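Can a robot clear the table yet?
Asked in March 2025

My mum's hands aren't what they were and she'd love something that tidies up after we've all been round. Is there anything we could buy?

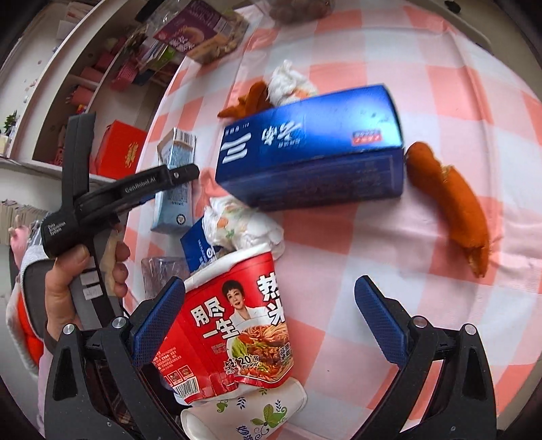 Snacks, tissues and a noodle cup on its side

Answer from Yavuz Tokgöz
Not yet, I'm afraid, bless her! Grabbing a cup is the easy bit - knowing which packets still have food in them is far harder.
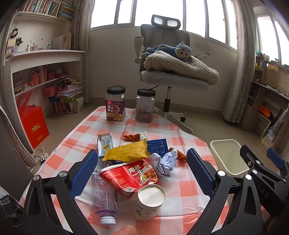
Nut jars to keep, orange peel to bin

Answer from Kuro
My cousin paid 2,000 for a hoover one and it eats socks. Get a big tray.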